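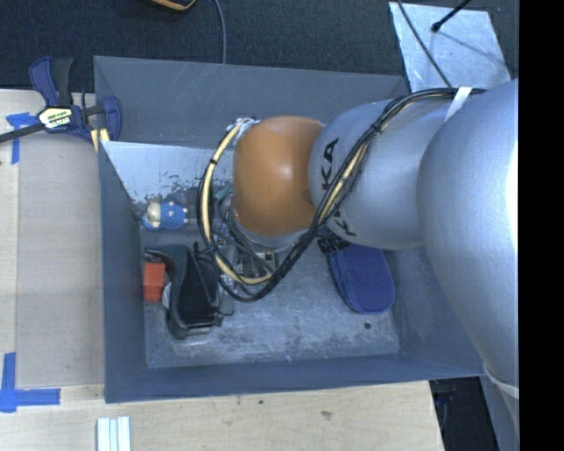 Getting More Out of Cold Brew at Home

Home Kitchen Drinks Pantry Cleaning Search

December
By Paloma Pettigrew

I drink cold brew all year long, even when there's frost on the windshield, and I've made enough bad batches to have opinions! These are the habits that stuck.

Grind it coarse. Think sea salt, the chunky kind. My first batches were made with ordinary drip grounds and they came out muddy, with a layer of sludge in the bottom of every glass.

Weigh the coffee if you can. I use 200 grams to a big pitcher and fill it with cold water to the shoulder. A scoop works fine too, as long as it's the same scoop every time (mine is an old one from a tub of protein powder, and it's perfect).

Stir once at the start. Dry grounds love to float in a raft on top. Push them under with a long spoon, wait a minute, push again, then leave the whole thing alone.

Give it 17 hours. I know most recipes are looser than that, but I start mine at four in the afternoon and strain it at nine the next morning, and I love where it lands: chocolatey, smooth, hardly any bite. Go to 25 hours and mine starts tasting like a pencil.

Strain twice. First through a mesh sieve to catch the big stuff, then through a paper filter. Rinse the paper with hot water first and pour slowly. If it clogs, swap in a fresh one and keep going. Don't squeeze!

Freeze the leftovers. Coffee ice cubes are the best thing in my freezer. They keep an iced latte strong down to the last sip, and two of them in a blender with a banana and some milk is breakfast.

Watch the caffeine. What you've made is a concentrate, so cut it with water or milk before you drink it. I go half and half in the morning and much weaker after lunch. A pinch of salt takes the edge off a bitter batch, and orange peel in the pitcher for the last hour is wonderful.

Wash the pitcher lid, gasket and all. Old coffee oil hides in there and makes the next batch taste stale.

3 comments

Wandavau
The orange peel!! Tried it with a strip of lemon too and liked that even better.

Skekarer
Can you use decaf for this?

Paloma Pettigrew
Sure can, Skekarer. Same amount, same hours. I do a decaf pitcher when my sister visits.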